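# We own too much bedding

When I moved out of my apartment in Flatelden last September, I packed the bedding first, thinking it would take half an hour. It filled four of the largest boxes the moving company sold. I live alone and own one bed.

I had comforters in two weights, a quilt, a mattress topper that had never fit, three blankets and a stack of pillows with no obvious purpose. Later I went through my old receipts and added up what I had spent at Stadetti, the home goods store on the main street in Cudar. The total came to 669 dollars over a few years, and most of it had gone on things that spent their lives in a closet.

I think this is common, and I think the stores and the magazines have a lot to do with it. A bed in a catalog is built up in layers. There is a fitted sheet, a flat sheet, a thin blanket, a thick blanket folded across the foot, and then pillows in rows. It looks comfortable in a picture. In a real bedroom every one of those layers has to be taken off at night, put somewhere, and put back on in the morning. Then it has to be washed, and anyone who has carried a king-size comforter down to a basement laundry room knows how that goes. Mine took two full cycles to dry.

The part that bothers me most is summer. My old bedroom faced west and was often still at 31 degrees Celsius when I went to bed. My answer for years was to run the air conditioning hard enough that I could sleep under a comforter. I paid to cool the room so that I could pay to warm myself back up. A great many people do the same and have never given it any thought, because a bed without a comforter looks unmade to them.

There are plenty of places where a summer bed is a plain thing. People lay a woven mat over the mattress, keep one thin cover nearby, and leave it at that. A mat lets air through and doesn't hold heat the way a padded topper does. You can wipe it with a damp cloth. In the fall you roll it up and stand it behind a door.
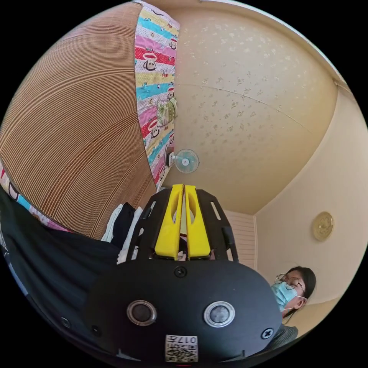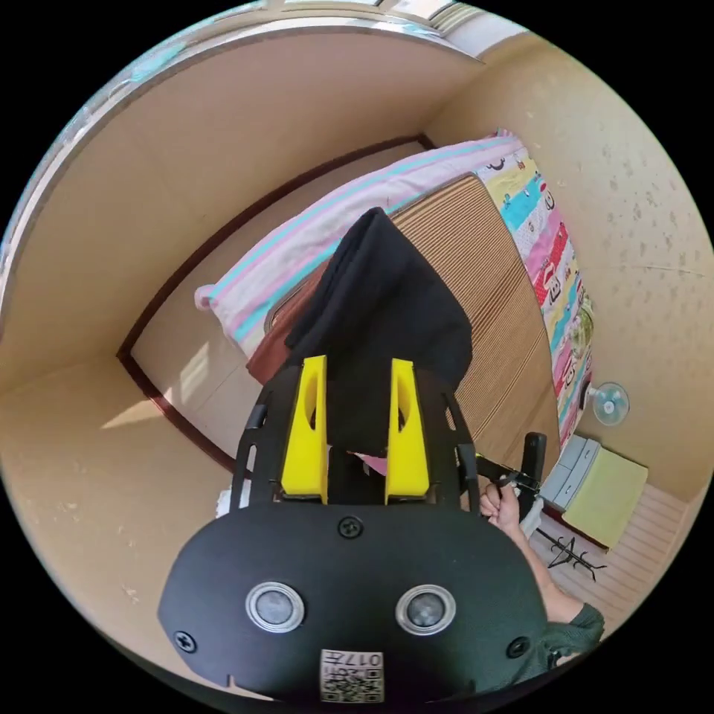
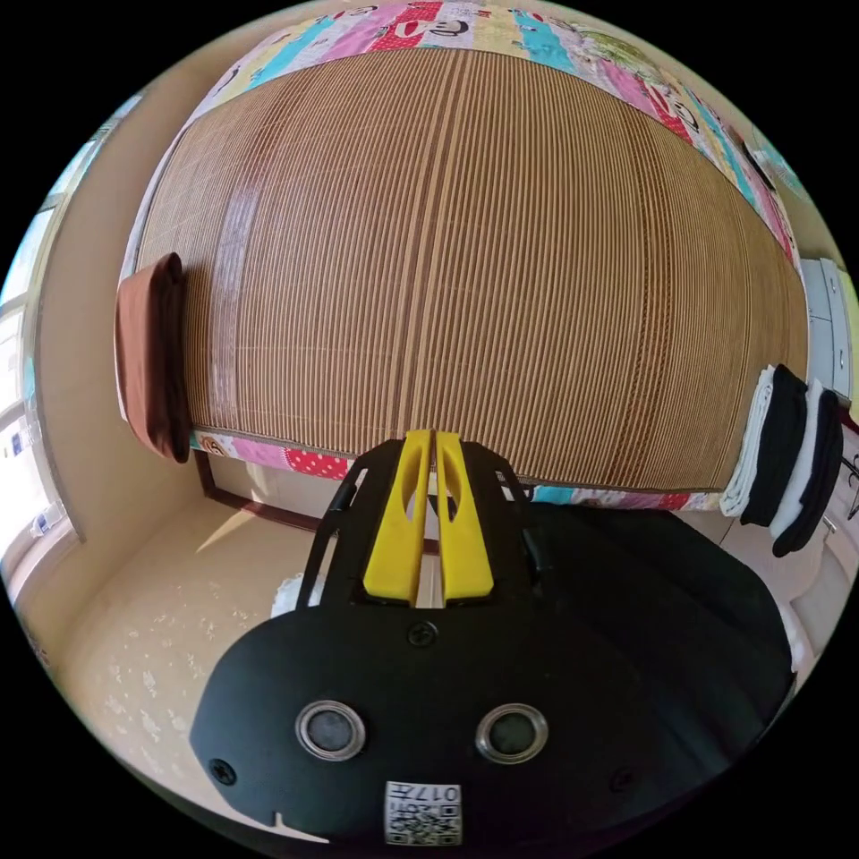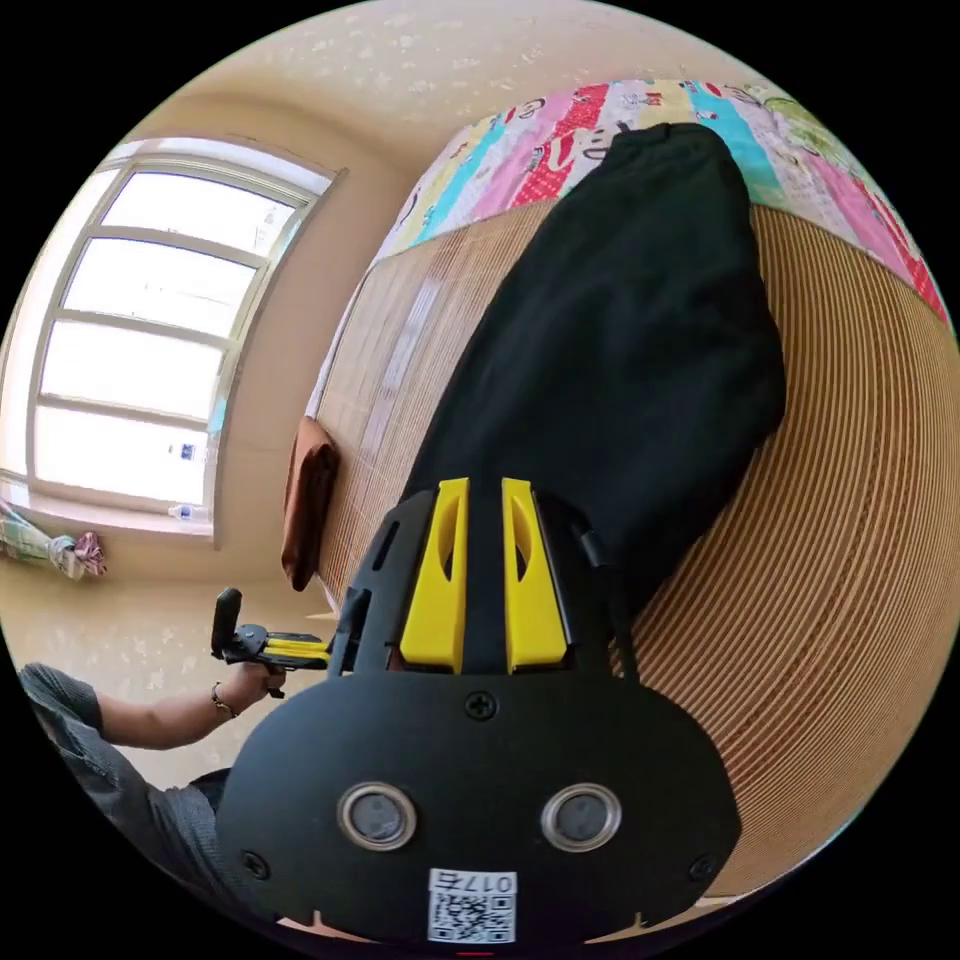 *A small pile of folded clothes in the first photo; a woven mat with sun on it in the third.*

I bought a mat of my own after the move, from a small importer called Avcı, and I have slept on it for most of a warm season. It took a few nights to get used to. The surface is firm and it leaves lines on your arms if you don't put a sheet over it. I wouldn't tell anyone with a bad hip to try it. For me it was cooler, and the air conditioning stayed off on 13 nights in a row during a stretch when I would normally have had it running.

The usual objection is that bedding is cheap pleasure and that people should be left to enjoy it. I agree with the second half. If you love a deep pile of pillows, keep them. The first half isn't true, though. Bedding is expensive, it wears out, and it's hard to get rid of. The thrift store near me won't accept used pillows or comforters at all. The animal shelter took two of my blankets and politely turned down the rest. What remained went to the dump, and I didn't feel good about it.

Another objection is guests. You need spare bedding for visitors, people say, and they are right up to a point. I had overnight guests on three occasions in my last two years in that apartment. One spare set of sheets and one blanket would have covered every visit. I was keeping enough for a family reunion.

Space matters too – in a small apartment a closet is a large share of the storage you pay rent on. Almost half of mine was given over to things I might sleep under someday. My coats hung on the back of the bathroom door the whole time.

I now own two sets of sheets, one light blanket, one heavy one, two pillows and the mat. When a sheet tears I'll replace that sheet. The Stadetti flyer still comes in the mail, and the winter one had eleven kinds of throw blanket in it.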